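Chapter 4
Inside the Case

In this chapter you will learn to:
open a desktop computer and lay it out for work
name the main parts and say what each one does
follow the power wiring from the supply to the drives
decide which parts are worth testing and which go straight to scrap

Key words: chassis, motherboard, socket, retention lever, expansion slot, drive cage, power supply, header

4.1 Before you lift the lid

Chapter 3 dealt with the outside of the machine: the ports, the labels and the record sheet. By now the sheet should have a job number at the top and the condition of the casing noted underneath. If it hasn't, go back and do that first. At the Tavavside workshop, where most of the practical work in this book was tried out, 273 machines came in during one November, and the ones that caused trouble later were nearly always the ones with a half-filled sheet.

Shut the computer down, switch off at the wall and pull out the mains lead. Press the power button once more and hold it for a few seconds. Take out any other leads, put on your wrist strap and clip it to bare metal on the chassis. Never open the power supply itself. It can hold a dangerous charge after the lead is out, and no task in this course needs you to go inside it.

4.2 Laying the tower down

A tower is built to stand up, but it is much easier to work on when it is lying on its side with the open side facing you. Clear a space wide enough for the case and the panel. Find the catch or screws, slide or lift the panel away, and put it down next to the case with its inner face up. Some panels carry mouldings or small fittings on the inside, and these scratch and snap if the panel is dropped on them.

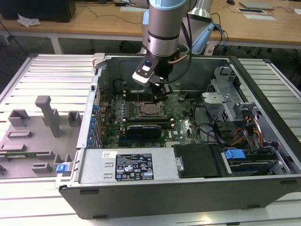 Take a minute to look before you touch anything. The motherboard is the large flat board that everything else joins on to. The processor sits in a socket on it, held down by a metal frame and a retention lever. On most desktops a heatsink and fan cover the socket and have to come off before you can get at the lever. The memory goes in long narrow slots near by. Graphics cards and other add-on cards plug into the expansion slots, which line up with openings in the back of the case.

The drives and the power supply are fixed to the chassis. Drives may be held by screws, but many office machines use plastic release tabs, often blue, so that a drive can be changed without tools. The tab should move with light pressure from one finger. If it doesn't, look for a cable holding the drive back.

4.3 Following the wires

The wires from the power supply are coloured, and in the older standard desktops used for this chapter the colours have fixed meanings. Black is ground, yellow is 12 volts, red is 5 volts and orange is 3.3 volts. Makers do not always keep to this — some newer supplies have all black wires — so treat the colours as a guide and check the label on the unit.

Trace each bundle by eye from the supply to the plug at the far end. Write down where it goes before you pull it out. Always hold the plug and never the wires.

Activity 4A
Work in pairs. Using a machine that has been marked for teaching, find each of the key words at the start of this chapter. One person points with a plastic probe and the other fills in the Tinduver parts sheet. Swap over when you reach the drive cage. Keep the sheet, as you will need it again in Chapter 9.

4.4 Removing the memory

Begin with the memory, as it is light and comes out without tools. Press the clip at the end of the slot outwards until the module lifts. Some slots have a clip at both ends. Hold the module by its edges and lay it in an anti-static tray.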